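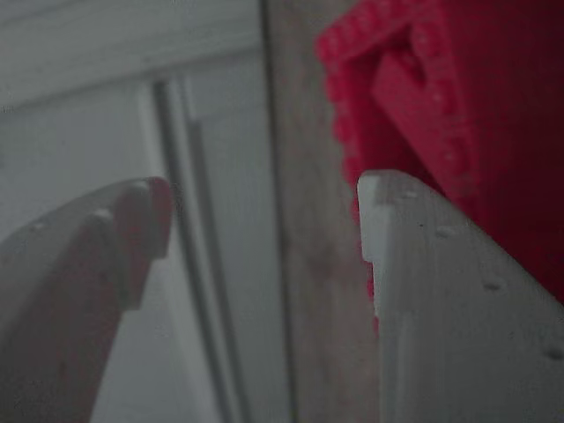 The second phase of the Rurillow project replaced the fixed grasp timer in our control software with a contact estimator that runs on the wrist camera stream. The original routine closed the gripper for a set interval and assumed a successful hold, which led to frequent false reports in the task log. The estimator first outlines both fingers in each image and measures the open gap between them. Color proved to be an unreliable cue at this stage — a large red object behind the right finger leaves a pinkish tint on the tip of the pale left one, and our early color threshold assigned those pixels to the object. The segmentation model was therefore retrained on 2,313 labeled images, with random color casts applied to the finger regions.

Testing took place in the Bruvwood laboratory over 117 grasp attempts. The planner, built on the Tustano library, now receives a gap value 10 times per second and requests a new approach after 3 inconsistent readings. Thin objects remain difficult when their edges run parallel to the fingers. Source code and test logs are stored in the Bettencourt repository under the January release.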